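Clirkham Home Tasks Group
Minutes of the project meeting, 15/08/2025

In attendance: Cadi Wogan (chair), Khang Văn (minutes), staff from Grallo and Leder

1. Previous minutes
The June minutes were accepted with one correction. The Leder checkpoint was trained on 300 demonstrations of the table-clearing task. The minutes gave the figure for all tasks combined.

2. Two-arm table clearing
Khang reported on the comparison between the two training sets. The first set has 300 demonstrations and the second has 700, with the same network and the same 30-second limit per item. Both were tested in the living room at Nishad.

The larger set did better on cans and bottles. Wrappers and crumpled paper remain the weak point. Most of the failed trials were grasps that closed on the tabletop beside the item. Cadi asked whether glare on the polished wood was a factor. Khang said this had not been tested separately.

Bin handling was discussed next. The policy may hold the bin with one arm or with both, and the group agreed to label these as separate phases.

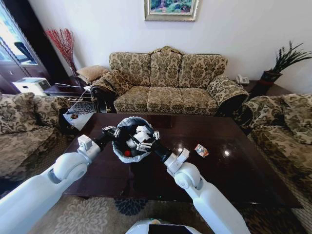
Coffee table task, Nishad living room 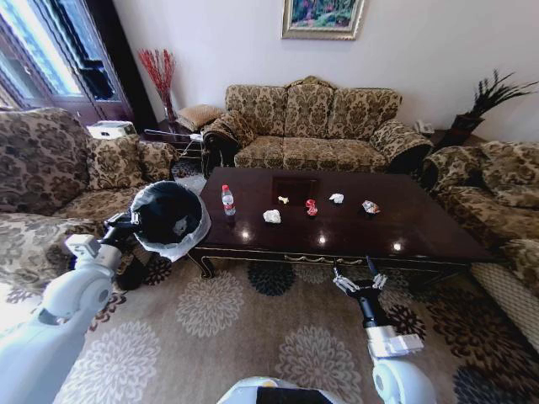 Question from Grallo: Does the policy need a new set of demonstrations for every room?
Answer from Khang: A small set for each new room has been enough so far. Fine-tuning on 21 demonstrations brought the score in the second room close to the Nishad score. A third room has not been tried.

3. Scoring
Leder asked that an item dropped on the rug and then picked up be scored as a partial success. Agreed. Earlier trials will be rescored from the logs before the results table goes out.

4. Actions
Khang: rerun the wrapper trials with the ceiling lights off and with them on.
Cadi: send the revised phase labels to Grallo.
Leder: rescore the earlier trials under the new rule.

5. Next meeting
Date to be set by email once the wrapper trials are finished.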